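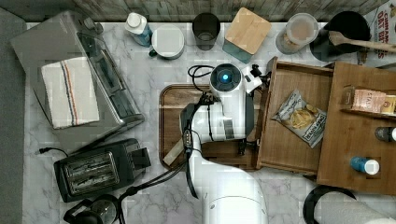 ## 3. Gathering the Demonstrations

### 3.1 Workspace

All demonstrations were gathered at a single kitchen counter in the Promness lab. The counter has a white, gray-veined surface and is backed by a wall. We kept it crowded on purpose. Earlier work in our group (Baxter and Masri, internal report) used a bare table with one or two objects on it, and the policies trained on that data did poorly as soon as anything extra was put down near the target. For this study the toaster oven, the two-slot toaster, the cutting board, the canisters and the wooden drawer unit all stayed in the workspace during recording, whether or not the task called for them.

The arm is driven by a person at a leader device. The operator sits within view of the counter and may look either at the counter or at the monitor. We did not enforce one or the other. Two of our operators preferred the monitor for tasks near the wall, where the arm blocks the direct line of sight, and went back to looking at the counter for everything else.

Recording is handled by Clorkora, a small logging program written for this project. It stores joint positions, gripper state and all camera streams against one clock. Views of the counter from overhead and from the side are both used in training. The overhead view gives the best sense of where objects lie on the surface, but the arm itself hides much of the board when it reaches across. The side view loses less to the arm and more to the taller objects.

### 3.2 Tasks

We selected tasks that a person might do in a kitchen without thinking about them, and that need more than one kind of contact. Five task families were used:

1. Open a drawer.
2. Close a drawer.
3. Take a packaged food item out of the drawer unit and place it on the cutting board.
4. Move a can from the top of the drawer unit to the counter.
5. Fold back or remove the towel from the toaster oven.

The drawer tasks make up the largest share of the data. They were the hardest to teach well, for reasons given in Section 3.4.

Each task was given to the operator as one short sentence, such as "open the drawer" or "put the chips on the board." The same sentence is stored with the recording and is what the policy receives at test time. Issa Aoun wrote the first list of sentences, and the operators were then free to reword them as long as the meaning stayed the same. We kept the reworded versions. They vary more than the originals and include some that are vague, such as "get the snack out."

### 3.3 Scene Changes Between Episodes

A fixed layout would let the policy learn positions by heart. Before each block of recordings, the operator therefore changed the layout using a printed card. A card names the objects to be moved and the part of the counter each should go to, but gives no exact position. Heavy items such as the toaster oven were moved only a little. Light items such as cans, packets and canisters were moved freely, and some were taken away and brought back in later blocks.

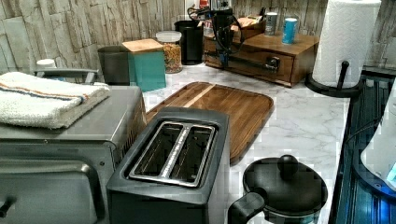 **Figure 3.** One counter layout, with the cans on top of the wooden drawer unit and the cutting board lying between the toaster and the row of containers.

Cards were drawn without replacement until the deck ran out, then shuffled. Dalal Shboul made the deck and checked it for layouts in which the arm could not reach the target. Four cards were dropped after the first week for this reason, and the episodes recorded with them were discarded.

We did not control the lighting closely. The ceiling lights stayed on, but the window blinds were left however the last person had set them. In January, when most of the pilot data was recorded, this made little difference. By spring the afternoon episodes were clearly brighter than the morning ones, and we treat this as useful variety.

### 3.4 Drawer Episodes

Opening a drawer looks simple but goes wrong in several ways. If the gripper closes too far from the middle of the pull, the drawer twists on its slides and sticks. If the operator pulls along a line that does not match the slides, the whole unit shifts on the counter. We saw both often in the pilot. The drawer unit was not fastened down, and we chose to leave it that way, as a fastened unit would have hidden the second kind of error from the policy.

Operators were asked to approach the pull slowly, stop just short of it, line up, and then make contact. The pause adds time to each episode but gives the model a clear example of correction before contact. Closing episodes begin with the drawer partly open and use a push against the front panel. A grasp on the pull was also allowed. 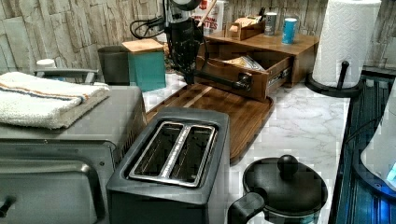
Contents matter too. A packet that stands above the sides of the drawer can catch when the drawer is closed. In the pilot we treated a caught packet as a failure and stopped the episode. In the main collection the operator was told to continue, open the drawer again, press the packet down and retry. These recovery episodes are longer than the rest and carry a separate tag so that they can be left out in the comparison in Section 5.

### 3.5 Review and Filtering

We recorded 3687 episodes in the main collection, which ended on May 11, 2019. Each was watched once at double speed by a reviewer who had not recorded it. The reviewer marked it as a success, a recovery or a failure, and noted the moment at which the task was complete. Frames after that moment were trimmed.

After review, 2401 episodes were kept for training. Most of those removed were failures in the towel task, where the gripper closed on nothing or let go early. Others were lost to a fault in the wrist camera stream that went unnoticed for several days. A further 400 episodes were set aside for validation and were not used to choose the layouts or the task sentences.

Khalil Nasrallah and Raed Masri each reviewed a shared subset so that we could compare their marks. They differed mainly on whether a drawer left slightly open should count as closed. We settled on a gap no wider than a finger and went back over the closing episodes with that rule.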